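Grisport (robot arm)

Grisport is a tabletop robot project built in a shared workshop by Darren Bainbridge and Sunita Nakamura. It pairs a white multi-joint arm with a two-fingered gripper and is used for picking up and moving household objects. The name is also used for the control software, which Nakamura wrote.

History

Work began in June, after Bainbridge bought a used arm for $800. The first control program, Plerell, moved the arm through stored positions and could not cope with an object that had been shifted. It was dropped after 19 test sessions. Its replacement takes its view of the table from a fixed camera.

Work area

The arm stands beside a light-colored wooden table and reaches across it from one side. Bowls, cloths, utensils and a green tray are kept on the tabletop, along with smaller items that change place between runs.
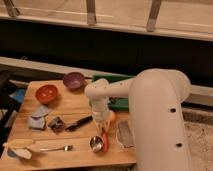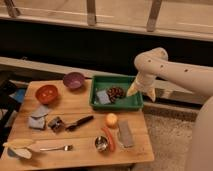
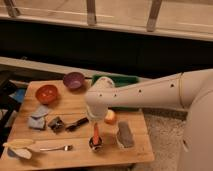 The Grisport arm over the work table, with the red-orange and purple bowls toward the back.

Operation

A run starts with a typed instruction naming one object and one destination. The arm moves at reduced speed near the tabletop – a limit added by Orla Ó Néill, who also rewrote the stop routine. Soft items such as cloth are handled with a lower grip setting. Thin utensils lying flat remain the hardest group, and the builders list them separately in the run log.

The log held 1135 entries as of 28 Nov 2025. Of these, 106 were marked as stopped by hand.

See also

Cloletti (gripper design)
Menon (workshop)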